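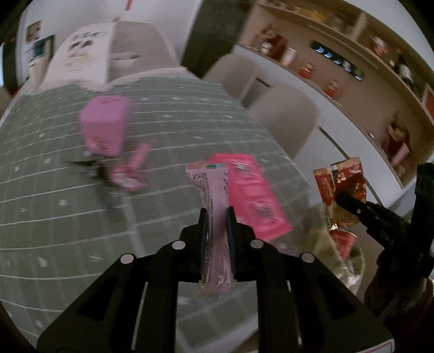
The Snack Table Is the Only Honest Room in the Building

Every office has a table where good intentions go to be eaten. At Workneh, the packaging studio on the second floor of a former shoe warehouse, it is a big one with a sage-green gridded mat on top. On the morning I visited, the rulers had been cleared off and the snacks had been let in.

The occasion was a sort. Twice a year the studio goes through everything its staff have bought, been sent, or brought home from vacation, and decides what stays in the sample library and what gets opened. The library currently holds 693 wrappers, pouches, tubes and cartons, all filed by shape. Flavor was tried as a system and abandoned after a long argument over whether seaweed counts as a vegetable.

Gemechu Fikre, who runs the library, is a patient man with strong feelings about stick packs. "A stick pack has almost no face," he told me. "You get a strip as wide as your thumb and the client wants the logo, the flavor, a cartoon and a promise." The slim one in pale pink and lavender seemed to bear him out. It had a band of multicolored stripes at one end and then text, dense and dark, marching down the length of it like the terms of a car lease. I have signed apartments with less to read.

Then there is the matter of pink. Pink used to mean strawberry, and everyone knew where they stood. Now it also means peach, lychee, collagen, salt, and a kind of shrimp cracker I would recommend to anyone who isn't sitting near me. The glossy package on the mat was bright pink, lying at a slant the way a magazine does when somebody wants you to notice it, and I had no idea what it was selling. I wanted it anyway. Fikre said that was more or less the assignment.

Red and gold is an older trick. It says party, it says salt, it says you will be finishing this in the car. The red-and-gold bag on the table was crumpled, its foil edges torn and crinkled, and I found it far more persuasive than any of its neater neighbors. Designers will spend weeks on how a bag looks hanging from a hook at Pelport, the discount grocery across the street. Very few of them get asked how it looks afterward – which is how most of us spend our time with it.

The rules of the sort are simple. Duplicates get eaten. Anything past its date gets emptied, wiped and flattened. Translucent bags go in a pile of their own, as they have nothing printed to file them by and tend to cause speculation. Anyone who wants to save a wrapper for sentimental reasons may make a speech of up to five minutes. The record is 17, set by an intern on behalf of a chewing gum from Mesa, and the gum was kept mainly so that people could go to lunch.

I asked Fikre what he snacks on at home. Almonds, he said, out of a jar.

The studio's next sort is on 12th June, and visitors are welcome if they bring something the library doesn't have. I'm taking a tube of Rosow mints I found in a coat.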